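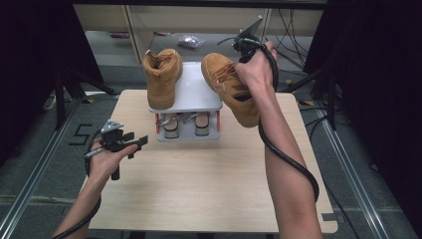
We use cookies to keep you signed in to the list archive. By continuing to read you accept this. [OK] [Settings]

Re: [Nutlow users] Brinen tuner and the long wire

On 4/24/26 a list member wrote:
> I put up a long wire last fall and my Brinen tuner will not
> settle on 80 meters. It clicks away and then gives up. 40 and
> 20 are fine. Is the tuner bad, or is it me?

Hello and welcome to the list!

I don't think it's you, and I'd be surprised if it's the tuner. Mine (serial number 3190, so one of the older ones) did the very same thing when I first hooked it to a wire out the shack window, and I fussed with it for 2 evenings before I looked at the length. If your wire is close to a half wave on 80, the impedance at the end is sky high and that little box just can't reach it. Try adding or trimming a few feet and see if it calms down.

The other thing I'd look at is your ground side. I laid two radials along the fence, nothing fancy, and it made a world of difference (my wife says the lawn mower found one of them in September, but that's another story). A 9:1 transformer at the feedpoint helps too. I have the Bamov one and I'm happy with it, though plenty of folks here wind their own and do just as well.

Do keep the power down while you're experimenting, please. Those relays don't like switching under load.

If it still won't tune, write back with the length of the wire and what sort of coax you have, and we'll puzzle it out together. The Tshabalala net is a friendly place to try it out once it's working, by the way. They're very patient with weak signals, mine included!

73 and good luck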